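Lekideo roll-out play mat: four months on our back room floor

I swore I wouldn't buy another floor mat. The last one was foam, the jigsaw sort, and my two picked the edges off it like seagulls on a chip. But my friend Judite had the Lekideo in her hallway and I liked walking on it so much (thick socks, very nice) that I ordered one in February last year, and then a second for Mum's place.

It comes rolled up in a tube taller than my eight-year-old. Getting it flat was the annoying bit. The leaflet says to leave it overnight, but mine took 3 nights with a dictionary on each corner, and one corner still flicks up when the heater's on. Mum's went down straight away, so maybe I got a grumpy one.

Cleaning is where I've come around completely. Yoghurt, texta, whatever was in the bottom of the pram: warm water and an old face washer got the lot. The only mark that's stayed is from a mandarin that sat under the couch for goodness knows how long, and I'm blaming the kids for that!

Noise, so-so. Blocks dropped on it still clatter, just a duller clatter. If you live upstairs from someone crabby, I'd put a rug underlay beneath it. It's also a bit slippery in footy socks, which my son thinks is a feature.

Colour was the hard part. I went plain grey and regret it, as every crumb shows up. If I had my time again I'd go for something blotchy and greenish, with a bit of marbling to hide the sins.
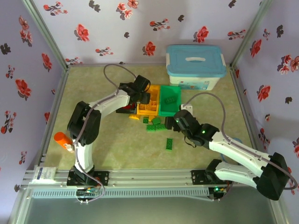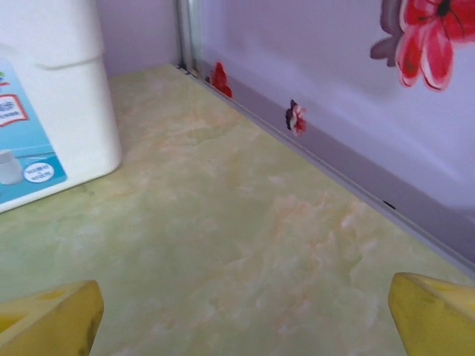
Soft greens like these would be my pick now.

What I paid and would I buy it again

I got mine on sale through Mansour, and postage was a cheeky extra because of the tube. The Tretico one was cheaper, but my sister-in-law Rosário had hers 2 weeks before the backing started to peel, and she had a terrible time getting a refund.

So yes, I'd buy the Lekideo again, in another colour. Four stars. I'd give it the fifth if that corner would lie down.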